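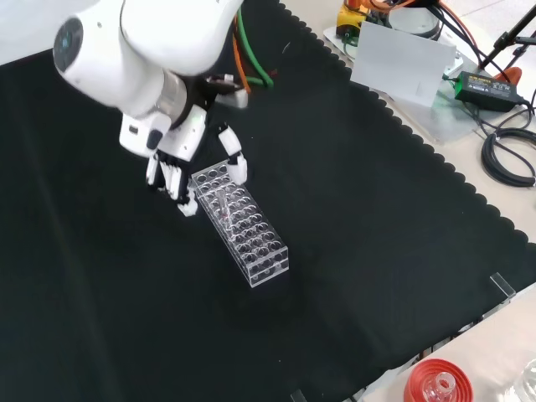

Tube rack, clear acrylic, one tube in view.

November, 6.40 a.m.

Frost on the inside of the porch glass. Rain gauge read 2 mm, all of it before midnight by the look of the chart. Barometer steady. Went down to the borehole at first light to take the monthly dip before the pump timer came on.

Static water level is up on October, which was expected after the wet fortnight, but the recovery after pumping is slower than it was in spring. I ran the pump until the header tank filled, shut it off and took readings every minute with the dip tape for the first quarter of an hour, then every five. The curve has the same shape as last year's with a longer tail. Either the screen is starting to clog or the fine sand has moved again. I favour the screen. The water from the garden tap has left a brown ring in the white bucket twice this month, and the cartridge filter was orange when I changed it.

Conductivity 308 microsiemens at the wellhead. I took the reading again with the second meter after wiping the probe and got the same figure. No concern there. Hardness by drop test is unchanged. Iron is the one I want a proper number for, as the strip only tells me it is above the bottom colour and below the next, and I have never trusted my eye for those pinks under the kitchen light.

Filled the sample bottles in the order on the sheet: plain one first, then the acidified one for metals, then the sterile one after flaming the tap. Forgot the cool box was still in the loft and had to leave everything on the north step while I fetched it. Temperature on the step was 3 degrees, so no harm done. Labels written in pencil this time. The ink ran on the last set and Faisal Pirzada rang to ask if the site was called Setthorpe or Jetthorpe.

Drove the box over mid-morning. Road closed at the ford, so round by Shawky, which adds a good deal to the trip. Khadija Abdelaziz signed for the bottles and asked if I wanted the bacterial count as well as the metals. Said yes. The last count was clear but that was before the cover was replaced, and I am not certain the new gasket seats properly on the east side, where the concrete has spalled. She thinks I should also ask for manganese. It goes with the iron in this sort of ground and will black the pipes long before anyone tastes it. Added it to the form. Results in ten working days.

Back by two. Pulled the cover off and looked at the gasket with a torch. There is a gap on the east side that takes the corner of a feeler gauge. Cleaned the lip with a wire brush, packed the low spot with mortar and left the cover propped on bricks under a sheet. It should be left overnight, longer if the frost holds.

Read the Jastinum handbook on screen cleaning after tea. It gives two methods, surging with a block and dosing with acid. Surging first. I have the rods, and the block can be turned from the offcut of nylon in the shed. The handbook wants the block a little under the casing bore and worked from the top of the screen downwards in short lengths, bailing out the fines between each. No mention of how long to carry on for. I shall stop when the bailer comes up with nothing in it worth settling.

The header tank holds 3000 litres, so the house can manage without the pump while the work is done, provided the trough is shut off. Note to drain the trough anyway. The float valve has been weeping.

Wrote up the dip readings on graph paper and again in the ledger. The new curve sits under the April one from the fourth minute onwards and does not rejoin it.

To get: nylon cord, hydraulic cement, cartridge filters (the long ones), pencil lead. Ring Ramano about the price of a replacement riser section. Move the car off the lane side before the hedge cutter comes.

Wind gone round to the north by nine. Stopcock in the porch lagged with an old towel for tonight.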